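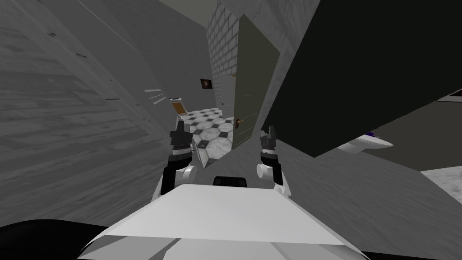

Jin-sol Ryu thinks the whole file should be thrown out: if the people who wrote the ads had money riding on the word "spacious," why would anyone treat the word as data?

It's a fair complaint, and I've left it at the top because most people who download this will skip the rest. My answer is that the word is the data. Whether the apartment was spacious is a separate question, and this file can't settle it.

Plistau Rental Wording, data card
Last revised April 27, 2020

What you get

One table of 299 rental ads for apartments in Plistau, with 12 columns, plus the text of each ad with names, phone numbers and street addresses taken out. Each row is one ad. Two people read every ad and marked the words used to sell the place: size words, light words, noise words, color words, and a leftover group we called "mood," which I regret.

The project started as an argument between Ifor Pritchard and me over whether "cozy" means small. He said everyone knows it does. I said everyone knowing it was a good reason to check. The file grew out of that and still has the shape of an argument. If you want a balanced sample of how people write about housing, look somewhere else.

Where the ads came from

All the ads were posted in September on Vuvden, a local notice site. We used a single month so that the same unit would be less likely to show up over and over, though it still happened. Landlords repost under new headings. Where the body text matched word for word we kept the first copy. Where it had been changed even slightly we kept both, which means a landlord who fiddles with his ads has more say in this table than one who leaves them alone. I don't love that rule. I also haven't found one I like better.

Ads from Ban, across the river, were dropped. People there write rent and utilities as a single figure and it made the price column useless.

Columns that need a warning

stated_area: what the ad claims. No one measured a room. Some ads count the balcony, some count the stairwell, and a few seem to have been rounded by an optimist. Please don't use this column as floor area. I have already seen it used as floor area.

size_word: the first size word in the ad. If an ad says "compact but spacious," you get "compact." The full text is there if you think that's silly.

light_word: "bright," "sunny," "airy" and so on. Eun-seong Yeo pointed out that "airy" is as much about size as light, and she's right. It stays where it is so that older results can still be matched.

quiet_claim: yes, no, or blank. Blank means the ad doesn't bring up noise. It does not mean the place is noisy, and it doesn't mean the place is quiet either. Several early users turned the blanks into "no" and then found that hardly any apartment in Plistau was quiet. Of course they did.

color_word: see the next section.

mood: everything else. Treat it as a junk drawer.

Color words

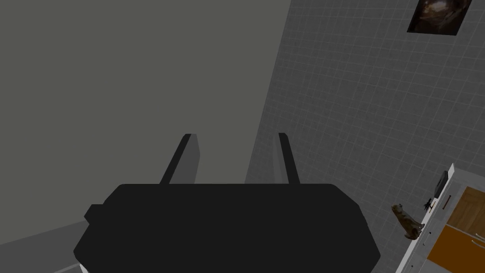 Color was the column where the readers disagreed most, and I don't believe the disagreement was carelessness. An ad writer almost never says what color a thing is. He says "neutral," "modern tones," "warm" or "freshly done," and leaves you to fill in the rest. Ha-rang Nam wanted to mark "neutral" as a color, and Gil-soo Yoon wanted it in the mood group. Take a big plain gray wall like the one on the left of the view here: it could be sold as "neutral" by one landlord and "contemporary" by the next, and neither would be lying in any way you could prove. We ended up marking a color only when the ad names one. "Gray" counts. "Neutral" goes in the junk drawer with "charming." The result is a column with far more blanks than color names in it, and I think that is the most accurate thing in the file.

How the marking was done

Ha-rang and Gil-soo each read the full set without seeing the other's marks. When they disagreed, they talked it over, and the agreed mark went into the table. The original marks were kept and are in the second file. I'd urge anyone doing serious work to start with that one. Agreement reached by two tired people at a kitchen table is agreement about wanting to go home, at least part of the time.

Neither of them was told about the argument over "cozy." Both of them guessed it within the first afternoon, so I make no claims there.

So does "cozy" mean small?

Ads that use "cozy" give a smaller stated area than ads that don't. Ifor takes this as a win. I'd like to remind him, and you, that stated area is the column I told you not to trust. It's possible that people with small places write "cozy." It's also possible that people who write "cozy" are a bit more modest in general and don't add the balcony. The table can't tell those two apart and I'm wary of anybody who says it can.

"Spacious" was worse. It turns up at every stated size, including some that made Gil-soo laugh out loud. As far as I can see the word carries nothing at all in Plistau except that the writer has read other ads.

Things I'd ask you not to do

Don't build a price model on this. Sekenine did, in a handout for their evening course, and reported that the word "view" adds to the rent. Apartments with views tend to be on upper floors in the newer blocks by the water. You could take the word out of every one of those ads and I'd expect the rent to stay put.

Don't compare it with ads from another town unless you've read a good pile of them yourself. "Garden level" is a basement in Plistau. It may not be where you live.

Don't treat a missing word as a missing feature. People leave out good things too. One ad says nothing whatever about the apartment and spends its full length on the parking.

Known problems

Line breaks were lost in some of the longer ads, so words at the ends of lines may be stuck together. Heat and hot water share a column because the ads usually mention them in one breath. A few landlords wrote in two languages, and only the English part was marked. If the other half says something different, we missed it.

Corrections

Send the row number and the words you think we got wrong. Please quote the ad text itself. Messages that say the results "don't feel right" go to Ifor, who enjoys them.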